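Equipment > Work Surfaces > Tonarden Matte Bench Top

Tonarden Matte Bench Top

The Tonarden is a flat work surface in pale grayish beige, intended for sorting, layout and positioning tasks. Its matte finish is uniform in color and carries no printed marks, so each department may set out its own divisions. The top is supplied by Givetti under item number 2045 and weighs 37 pounds.

Painter's tape is the recommended material for marking a grid. Strips should be pressed down by hand along their full length - small creases at the crossings do not affect use. Tape that has torn may be overlapped and continued. Permanent markers and solvent cleaners are not to be used on the finish.

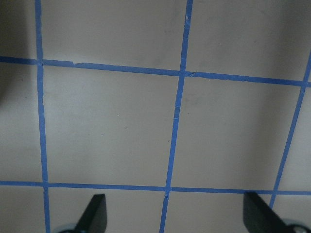 Text: Justinas Jaunzems, Equipment Office | August

The blue tape lines form cells of roughly equal size. Users who require exact spacing should measure before applying the strips. Replacement tops are ordered through the Equipment Office, extension 862.

This site uses cookies. By continuing to browse, you accept our cookie policy.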